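4.2 Cable handling

Of the chore groups in our study, cable handling was the one where the gap between people and machines was widest. The group covers unplugging, untangling, coiling and putting away the cords that collect on any shared table. We chose it after Suryani Ismail's earlier survey of small repair shops, in which workers named loose cords as a job they would gladly hand off.

The Brolten arm attempted 147 cable tasks in the lab at Pultstead. A task was scored as complete if the cable ended up in its assigned place with no strand crossing another and no plug left hanging. Each attempt was stopped after 5 minutes. The arm did well when a single cable lay flat on a bare surface. With two or more cables, most attempts ended at the time limit, usually with the gripper holding a strand that belonged to a different cable than the one it had been asked to move.
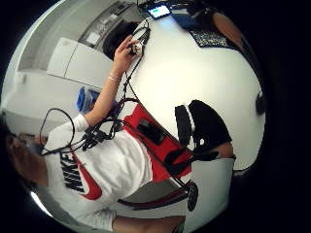
Figure 9. A person holding the connector at the end of a black cable, with more cable looped around the chest and arm.

People rarely treat the table as the only work surface. They hang slack over a forearm, pin a strand against the body, and keep hold of one end while they look for the other. A fixed arm with one gripper has none of these options. Each time it lets go, the cable settles into a new shape and the planner has to begin again from a fresh estimate. Tariq Ghumman's replanning method (Section 3.3) shortened this step but did not change which tasks were completed.

Adding a second arm helped in part. With the Calvo controller running both arms, one could hold a plug while the other followed the cable away from it. This worked until the cable passed under another object. The system then lost track of the strand and tended to pull, and we ended the trial to protect the connector.

We do not count cable handling as a chore that current machines can do in a home or on a shop floor without supervision. Sorting cables that are already separated is within reach. Untangling them is still a task for a person, and we return to the sensing side of the problem in Section 5.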